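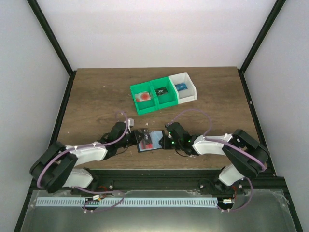

Card sorting comes to Trirkstead, one bin at a time

The Trirkstead swap shop has finally dealt with its cards. Anyone who has visited in the past few years will remember the shoebox by the door, which became two shoeboxes, then a drawer, then a drawer that would not close. Trading cards, old membership cards, loyalty cards for sandwich shops long since turned into other sandwich shops - all of it went in, and very little came out.

Sorting began in February and wrapped up last month. The final tally was 2540 cards, of which 252 were judged worth putting out for trade and 211 were the same card. The shop declines to say which card, on the grounds that it would only encourage people to bring in more.

The method was kept simple after an early scheme with 14 categories collapsed before lunch. Cards now go into one of three open containers: one for keeping, one for trading, and one for everything that makes a person stop and say "huh." The third fills fastest. Visitors who want to help are asked to handle one card at a time, look at both sides, and resist reading the fine print aloud.

A few finds have earned a place on the shelf behind the register. There is a library card from Nidavville, issued by a branch that closed before most of the current customers were born, and a punch card from the Visser bakery that is one hole short of a free loaf. The bakery has been asked whether it will honor the card. It is thinking it over.

Less welcome was a bundle of plastic key cards from the old Drernska hotel, which open nothing, trade for nothing, and keep turning up in coat pockets. They are free to anyone who needs to scrape ice off a windshield.

The trading table opens at 10 a.m. and stays open until 2 p.m., or until the good ones are gone, whichever happens first. Bring cards if you have them, though the shop would prefer that you leave with more than you brought. Limit is two swaps per visit. Sleeves and rubber bands are not supplied, and the shop has strong feelings about rubber bands, so sleeves are the safer choice.

The drawer, now empty, closes fine. Donations of batteries are being turned away for the time being.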